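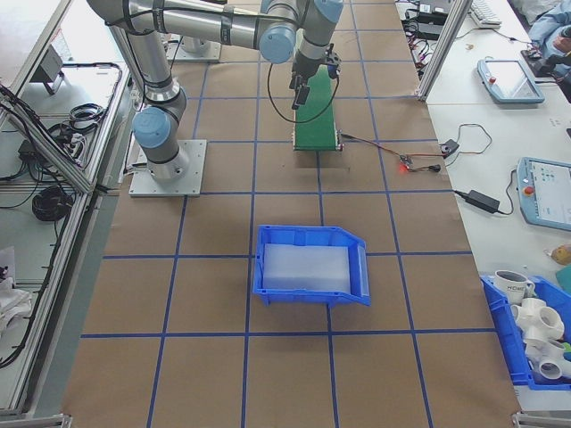
Where Should the Arm Look? Using a Tape Grid to Correct Wrist Camera Positions
Student project report, Arsen Vasylenko
7/31/18

Summary

My project asked one question: can a wrist camera learn where it is over a table from strips of painter's tape and nothing else? We wanted the arm to know its position well enough to pick small parts next to a conveyor, without printed markers and without running a full calibration every morning. The method I ended up with is called Datance. It does work, with limits that I get into below, and I had a great time finding those limits.

Why tape

Most people in our group use printed checkerboards. They are very accurate and I have nothing against them, but they curl, they get covered by bins, and you have to put them back in the same spot. Tape stays down. The table already had a blue grid on brown paper, put there by hand so that people could tell each other where to place things ("two cells left of the belt"). Romaniuk, the earlier project in our lab, treated those lines as background noise and filtered them out. I wondered what would happen if I kept them!

The trouble is that hand-laid tape isn't straight. Some strips lean, the edges wave a little, and no two cells are quite the same shape. I spent most of June trying to fix this in software by pretending the grid was square. Then I gave up on square and measured the real crossings, and that was the best decision of the whole project. Because every cell is a bit crooked in its own way, the crookedness tells you which cell you are over. A perfect grid would look the same everywhere.

Method

The arm moves to a pose and stops, and the wrist camera takes one picture. The program then does the following:

1. Keeps only the pixels close to tape blue.
2. Fits a line to each strip and throws out anything too short.
3. Finds the crossings and compares the angles with the stored map.
4. Reports a position, or reports that it can't decide.

I collected 300 pictures for building the map and another 300 for testing, all at fixed heights with the gripper open. No picture was used in both sets. The fingers always show up at the bottom of the wrist view, so I masked that area out before step 1.

The hard cases are near the conveyor. The belt is green and shiny, it hides the tape under it, and the overhead light leaves a white patch on it that the line fitter likes far too much. A view there may still have several good strips in it, but the crossings you would most like to have are under the belt.

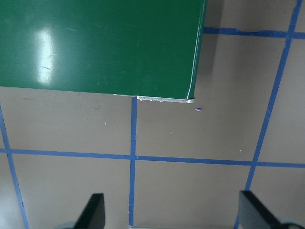
Results

Over open table, the program gave the correct cell in 90 percent of the test pictures. I was hoping for something in the seventies, so I ran it again to make sure I hadn't mixed up the folders. I hadn't.

The program gave no answer in 33 test pictures. I count these as a good kind of failure, since the arm can move a short way and look again. Wrong answers worry me more. Most of them came from views with only one clear crossing, where two cells have nearly the same angles. Asking for at least two crossings removed many of these and made the "can't decide" pile bigger.

Small scraps on the paper made no difference at all. Glare did. Lowering the brightness limit in step 1 helped, but it also ate some real tape on the paler parts of the table, and I never found one setting that suited both.

What I would do next

I would like to use the belt's metal end as an extra landmark. It doesn't move and it is easy to find in exactly the places where tape is missing. I also want to try Datance with Domeck, our picking program, which still takes its positions from a typed list. The map and the test scripts are in the Divix folder on the lab drive, along with my notes on which strips have been replaced.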